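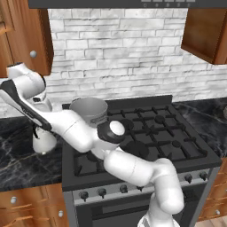 LAB NOTES / ROBOTICS

The kitchen that isn't there

By Imogen Whitlock

Half past nine on a Saturday and Evie Ackroyd is on her second coffee, watching a white arm lean over a gas range. Marble counter, gray pot at the back, reddish-brown cupboards. All of it rendered. The real arm is downstairs, switched off.

Her group at Huledow has spent the year on one question. If you train a robot in made-up kitchens, how many do you need before it copes with a proper one? The usual answer is lots. Theirs is fewer, but picked with care.

The method is called Trukasik. Alfie Entwistle came up with the name and won't say what it means. Roughly how it goes: start with 28 simulated kitchens. Let the arm practise. Then look at where it fails and build the next batch out of those failures. Handles a bit lower, hob a bit nearer, worktop darker. Repeat.

"We used to just shuffle everything," says Ackroyd. "Colours, lights, the lot. You'd get 1000 kitchens and most of them taught it nothing."

Cooktops are the awkward bit. The arm has to reach over the grates without catching a pot, and its own elbow gets in the way of what it's trying to see. Early versions swung wide and came in from the side. Slow, and no use in a narrow galley.

So, numbers. On the real test bench, a plain copy of a rented flat in Mottram, the shuffled training got the object where it should go in 43 per cent of tries. Trukasik got 55. Same arm, same practise time. Not a huge jump and Entwistle is quick to say so. He'd hoped for more.

Si-woo Sun, who wrote most of the failure-picking code, is more cheerful. She likes that you can read the list of what went wrong. Bad grasp, bad reach, lost sight of target. The old way just gave you a score and you were left guesing.

Not everyone is sold. Agathe Pruvost, who runs a rival project at Barton, thinks one bench is too thin a test. "Show me a drawer that sticks," she says. "Show me a greasy lid." Simulated drawers always run smoothly. Ackroyd agrees about the drawers, less so about the bench.

A second test kitchen is due in October, with an older hob and worse lighting. Sun is already making the cupboards for it, on screen anyway.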